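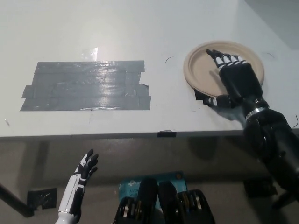
Can a robot clear a table yet?
Sometimes, if the table is simple, the objects are known ahead of time and a slow pace is fine. A full kitchen after dinner is still out of reach for the systems we have worked with.

Vara Tabletop Chores
Data card, version 2

Summary
Vara is a set of 452 recorded attempts at small household jobs, done at a table by a robot with two arms and five-fingered hands. It was put together by the Konel group to give people a plain record of how far this kind of machine gets with everyday work. Failed attempts are included and labeled.

Tasks
There are 4 tasks in this release.

plate_move – get hold of a paper plate and set it down on a marked part of the table
plate_stack – put one plate on top of another
cup_upright – stand a fallen cup back up
cloth_wipe – push a folded cloth across the table and back

The plate tasks use round paper plates with a raised rim. A plate lying flat on a hard surface is awkward for a robot hand. There is very little to grip, and the plate slides when touched. Most operators ended up laying the fingers across the top and working the thumb against the near edge.

How the data was collected
Every attempt was driven by a person wearing tracking gloves. Nothing in this release was run by a trained policy. Please keep that in mind before citing it as evidence of what robots can do alone. It shows what the hardware can do with a person in charge, which we treat as an upper limit for now.

Attempts are capped at 30 seconds. If the job is not finished by then, the attempt is stored as a timeout. Operators were allowed to try again within the same attempt, and many did.

Files
episodes/ – one folder per attempt, with head camera video and joint positions
labels.csv – task, outcome and a short free-text note
splits/ – train and test lists
tools/ – loader and a small viewer

Outcome labels
done – object ended up where the task asked
partial – object moved but ended in the wrong place or position
dropped – object left the hand or the table
timeout – time ran out

Two people labeled each attempt. Where they disagreed, both labels are kept, and the loader returns the first one unless told otherwise.

Known problems
Glare on the white tabletop washes out part of the view in many videos. Pale plates suffer most, and the rim can be hard to find.
Finger contact is not measured. Touch has to be guessed from video and joint positions.
Early cup_upright attempts have a small timing offset. Run tools/fix_offset before training on them.

Changes from version 1
Added cloth_wipe. Removed duplicate plate_stack folders. Renamed "fail" to "dropped" where that was what the note said.

Related work
Prerkus uses the same file layout for shop-floor sorting, so the loader reads both. The split lists follow the Bhardwaj format.

License
Free for research and teaching. Ask before commercial use. Bug reports go in the issue tracker – please include the episode folder name.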